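The Plondau Giving Kit — Donation Tin, Pledge Cards and Record Book

I've been putting these kits together for small community groups since I ran the front desk at a neighbourhood centre and spent every fundraiser hunting for a pen, a receipt pad and something with a lid. The Plondau is the kit I wished I had back then! It's made for school fairs, library drives, rink fundraisers, memorial collections, anything where people walk up to a table and want to give you a bit of money without a fuss.

What's in the box

One steel donation tin with a lock and 2 keys
95 pledge cards on heavy cream stock
3 receipt books, numbered, with carbonless copies
One cloth-covered record book, A5, ruled for date, name, amount and purpose
A plain card holder for your own sign

The tin is the part people write to me about. The slot is wide enough for a note folded once, so you don't get that awkward moment where someone is trying to poke a twenty through with a fingernail. It holds nearly 600 loonies if you really pack it (I've done it, and I don't recommend carrying it to the car afterwards). The bottom has a felt pad so it won't scratch a borrowed table.
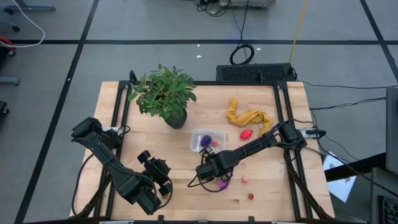
Wooden worktable with black rails along the edges.

I changed the pledge cards in October. The old ones had one long line for the address and everybody's handwriting ran off the end of it, so there are now separate lines for street, town and postal code, plus a box to tick if the donor would like their name kept private. There's also room on the back for an honour or memorial message. Jana Haberkorn did the new layout and I love it — much more white space, and the colour is easier on the eyes under hall lights.

A note on the receipt books: they're for acknowledging a gift on the spot. They are not official tax receipts. If your group is a registered charity you'll need to issue those yourself, with your registration number and the other details the rules ask for.

Choosing a colour

The tin comes in Stedel grey or Rawat red. Same tin, same lock, same price. Grey hides fingerprints better. Red gets noticed from across a gym, and it's the one I take along myself.

Refills

Pledge cards and receipt books are sold separately, and they fit the older Skestley kit too, so please don't throw out a perfectly good tin just to get the new cards. Lost a key? Send me the number stamped beside the lock and I'll get another one cut.

Shipping

Kits go out flat rate by parcel post. If you want several for a bigger campaign, email before you order and I'll work out a better rate for one carton.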